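Flirkurlow hand gripper, pre-session checklist with comments
Checked by: Gangadharan Bangera
Second look: Cayetano Cordero
Month: June. Start 9 a.m.

1. Linkage screws
OK. Put a driver on every one on both arms. One on the right arm took a small turn. Marked it with paint pen so we can tell if it moves again.

2. Finger pads
OK, with a note. The blue pads are seated and the edges are not lifting. Last set was changed at 3,000 closes. Wipe them before the next session, since soda residue makes the grip read better than it is.

3. Jaw closing
OK. Jaws meet square with nothing between them. Return spring is the Lindeck one, still a little stiff for long sessions. Cayetano wants to try the softer spring. Not a safety item.

4. Crushed can hold
OK. A dented can is the hardest thing on our list because the pads never get a flat side. Keep fingers clear of the rim and the opening. If the metal has split, throw the can out and use another.

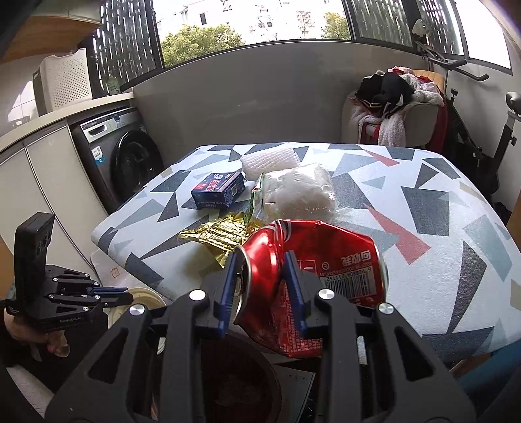 5. Camera mount
OK. No play when pushed sideways by hand. Retighten after 45 minutes of use.

6. Table and cloth
Needs work. The cloth can slide when a jaw drags on it. Clip it at the corners before starting. Wrappers and bags can stay, they are pick items.

7. Floor and walkway
OK. Cables taped down. Laundry stays off the floor while we work. Do not run the washer during recording, the shaking gets into the table.

8. Battery pack
Not passed. The Parkora pack reads fine but the plug is loose. Do not charge it unattended. Replacement plug is on order.

Open items: 6, 8. Cayetano to sign off when both are closed.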